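Planning Next Year's Arm Budget: Fingers, Spares and One Very Patient Spouse
Small Shop Automation > Buying and Budgeting

jzawadzka
Posted Thursday, August 1, 2024

Hello all, and sorry in advance, I do go on a bit. I have to hand in a spending plan for our kitchen handling project, and I'd love some kind eyes on it before it goes upstairs. We have one arm with a two-finger gripper, and the work is household food stuff: toast, cake, bowls, that sort of thing. My draft asks for a second arm, a Kumwood wrist camera as a spare, and 6 pairs of replacement fingers. My boss thinks the fingers are padding and the second arm is the real item. I lean the other way, but I've been wrong before (ask me about the conveyor sometime!).

Jadwiga Zawadzka

trundle_pete
Welcome! I'd back your boss, I'm afraid. Fingers are cheap and you can reorder them any week of the year, but a big item that misses the budget is gone until the next one. Put the second arm in while people are in the mood to say yes. Can you show us what the gripper is dealing with, though? "Food stuff" covers an awful lot of ground.

jzawadzka
Happy to! Toaster table first, then the cake.

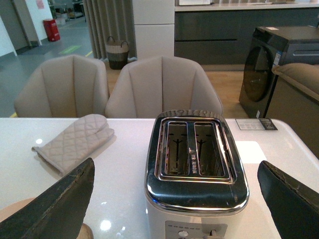
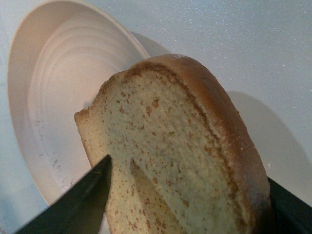
Wrist camera views: toaster between the open fingers, and a slice of sponge in the grip.

trundle_pete
Oh, that's a good-looking slice of cake, and now I'm hungry. I still say arm first, but look at the edges on those fingers in the toaster one, they're scuffed and peeling. I'd keep a couple of pairs on the shelf at least.

weronika_z
I'm going to disagree with Pete, in a friendly way, as we've been disagreeing on here for years. Jadwiga, I priced something close to this for Czarnecka last spring, and what hurt us was everything that came along with the second arm: the mount, the extra controller, the cables, the training days, and a bigger table that I had completely forgotten. It ate the whole consumables line by August. We spent the fall babying one set of fingers and putting jobs off, which was miserable.

For sponge I'd also want a softer finger in the plan. You've got pointed tips pressing into crumb there, and if anyone upstairs cares how the slice looks on the plate, they'll ask. We bought Sillico sleeves, 44 dollars a pair, and I budgeted 4 pairs on top of the ordinary spares.

Weronika Zalewska

trundle_pete
The table is a fair point, I'll give you that one. I'd fight you on the sleeves! Ours got crumbs stuck under the cuff, and the cleaning time was never in anybody's spreadsheet. Soft tips molded in one piece cost more up front but I'd sooner pay once.

weronika_z
Did you have the old style cuff or the new one? The new one has been fine for me. But yes, Jadwiga, do put cleaning hours in, whichever way you go. Mine was a separate line called "wiping things" and it got approved without a single question.

jzawadzka
You two are wonderful, thank you. I've moved things around over lunch. The 6 pairs of plain fingers stay. I've added 2 pairs of sleeves as a trial, plus a quote request for the molded tips from Trundness so I can compare them properly. The second arm goes on its own page with the mount, controller, cables and table all listed under it, so my boss can see the real size of the thing before he falls in love with it. The spare camera I'm still dithering over. Does anyone keep one on the shelf, or do you just order when the first one dies?

trundle_pete
Keep one. Ours took three weeks to arrive, and my wife had to listen to me complain about it every single evening.

weronika_z
Agreed with Pete, mark the calendar. Buy the cable with it, too, they don't always come in the same box.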